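Nundden Device Loans, Jillthorpe Depot
Returned handset inspection – checklist and comments
Form revised September. To be completed before any telephone is placed back into circulation.

Scope

This checklist applies to all smartphones returned from loan, including those issued for the portrait and low-light photography courses. The depot holds 2,477 handsets, of which 1,287 have dual rear cameras. Handsets which have been opened by an outside repairer are to be sent to Nulden and must not be inspected under this form.

1. Battery and charging

1.1 Back glass and screen lie flat against the body, with no lifting at the edges. PASS
1.2 Handset charges from 50 per cent to full without a heat warning. PASS
1.3 Charging port free of lint, bent contacts and corrosion. PASS, WITH COMMENT
1.4 Cable and plug are those recorded on the loan sheet. FAIL

Comment on 1.3: Lint was removed from several ports with a plastic pick. Metal tools are not permitted for this task.

Comment on 1.4: 2 handsets came back with unmarked chargers. Both chargers have been withdrawn and the borrowers informed.
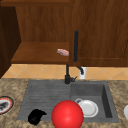
Helmi Oksanen: I would ask that 1.2 be looked at again. The heat warning on the older models appears late, and a handset can be uncomfortable to hold well before then. Could a surface reading be taken as well?

The point is accepted. Until the form is next revised, inspectors should take a surface reading halfway through the charge and enter it in the margin beside 1.2.

2. Cameras

2.1 Lens covers free of cracks and chips. PASS
2.2 Focus settles on near and far subjects. PASS
2.3 Portrait mode separates subject from background on both front and rear cameras, where fitted. PASS, WITH COMMENT
2.4 Flash fires and does not flicker. PASS

Comment on 2.3: Fine hair and spectacle frames continue to give soft or broken edges on single-lens models. This is a limit of the software and is not to be recorded as a fault – compare with the reference handset if in doubt.

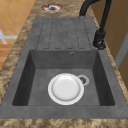
3. Data and accounts

3.1 Borrower signed out of all accounts. PASS
3.2 Handset erased and restarted to the welcome screen. PASS
3.3 Memory card, where fitted, removed and returned. NOT APPLICABLE
3.4 Current system update installed. FAIL

Comment on 3.4: The Thaweesak batch stopped part-way through the update when the depot network was restarted. These handsets remain on the held shelf.

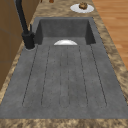
They are to be updated again on mains power, and items 2.2 and 2.3 repeated afterwards, as camera behaviour may change between versions. A handset that stops a second time should be labelled and set aside for Nulden.

Inspected by: Pongsak Khamphan
Result: released, except for handsets held under 3.4
Copy to: Jillthorpe loans desk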